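墙角电话桌走线，网线下垂怎么处理

发布于 弱电与综合布线 版块

楼主 线槽没盖
六月搬的办公点，房子是租的，墙面不能开槽。墙角放了一张小圆桌，浅色木头桌面，上面一部有绳座机。墙上两块面板，一块是信息面板，一块是电源插座。细灰线从信息面板出来，斜着垂下去，往桌子那边走。
需求如下：
一、线不要悬空。
二、桌子不挪位置，电话不换。
三、退租时墙面要能恢复。
目前考虑两个方案。方案甲，贴墙走明装线槽，从面板垂直往下到踢脚线，再水平拐到桌后。方案乙，换短线，用粘贴式线夹固定。线槽看了 Natance 的窄款，线夹是 Tronbridge 的，手头有一包。
请有经验的说一下。

2楼 六类半
先确认线的类型。电话线还是网线？水晶头是 4 芯的还是 8 芯的？楼主只写了“细灰线”。如果是模拟话机，线短一点长一点没有影响，直接换短线。如果是 IP 话机，再看供电方式。

3楼 线槽没盖
模拟话机，4 芯头。面板口是 8 芯的，插 4 芯头能用，接触也正常。

4楼 踢脚线以上
不建议 4 芯头长期插 8 芯口。两侧的针会被塑料边压弯，以后想改接网络，这个口可能接触不良。要么换模块，要么用转接线。

5楼 六类半
4楼说的情况存在，但取决于模块。好一点的模块针的行程够，插过 4 芯头以后照样能过测试。我拆过一批 Naidu 的旧模块，一直插电话线，外侧两根针没有变形。

6楼 踢脚线以上
你拆的是一个牌子。便宜模块我也拆过，确实弯。租的房子，面板是房东的，没必要冒这个险。

7楼 不打胶
先不争模块。楼主发图，看一下面板离桌面多远，踢脚线有没有台阶。

8楼 线槽没盖
补图。 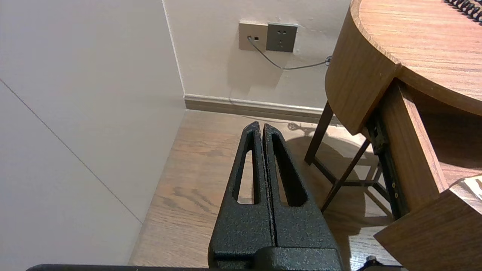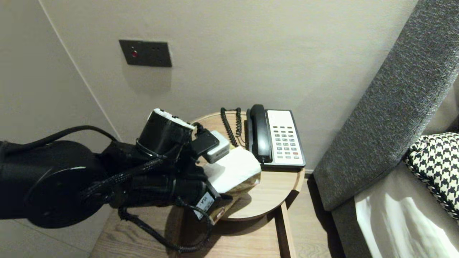 面板下沿到桌面这一段我没量，晚上补。踢脚线是木的，浅色，线槽打算压在踢脚线上沿走，不贴在踢脚线正面，怕撕的时候带漆。话机自带的卷线暂时不动，只处理墙上到桌子这一段。

9楼 不打胶
看过了，我投方案乙。路径本来就短，上线槽反而多一个直角弯和一个端头，墙上多出一条凸起，比线本身显眼。灰线换成白色或米色的扁线，从面板口出来先垂直向下，到桌面高度以下再横过去，线夹间距 100 毫米以内。

10楼 踢脚线以上
反对。乳胶漆墙面用粘贴线夹，时间一长要么掉，要么撕的时候起皮。线夹单个粘接面积小，受力集中在一点，扁线又有回弹。线槽背胶是整条，受力分散。

11楼 不打胶
电话线那点重量谈不上受力。回弹是因为没有预弯，上墙之前把线放直，用热风筒低档吹一下就行，注意不要吹过 70 度，护套会变软。整条背胶撕下来起皮面积更大，恢复的时候要补一整条。

12楼 踢脚线以上
整条背胶可以用细线从后面锯开，不是硬撕。这个方法我在租的房子里用过，残胶用除胶剂擦，墙面没有补漆。

13楼 六类半
两个都能做，说几个参数供楼主参考。
弯曲半径：电话线要求低，不打死折即可。
与电源的间距：两块面板本来就并排，弱电线从面板出来后不要横着从插座前面过，插头插上去会压线。先往下走，绕开插座下方再转。
余量：桌后留一个小圈，够把话机提起来擦桌子。余量不要塞在面板这一侧。

14楼 路过的桌子
不懂布线，问一句：把电话线从桌腿后面走行不行？圆桌不靠死墙，后面总有缝。

15楼 六类半
可以，前提是桌子不移动。桌腿上用魔术贴绑带，不要用扎带，扎带勒紧以后线皮会有印，换线还得剪。Ustura 的背对背绑带宽度合适，裁短了用，绑 2 处够了。

16楼 线槽没盖
综合一下。墙面垂直段用方案乙，线夹先在门后不显眼的位置试贴，看撕下来起不起皮。起皮就改线槽，按12楼的方法拆。桌腿一段用绑带。4 芯头的问题我倾向于加转接线，模块不动。

17楼 踢脚线以上
试贴至少放几个星期再撕，当天撕看不出问题。转接线同意。

18楼 不打胶
试贴之前用酒精擦一遍墙，干透再贴。掉漆粉的墙什么背胶都粘不住，那种情况两个方案都不用考虑，只能沿踢脚线上沿卡着走。

19楼 线槽没盖
收到。线已经下单，白色扁线，到货后先试贴。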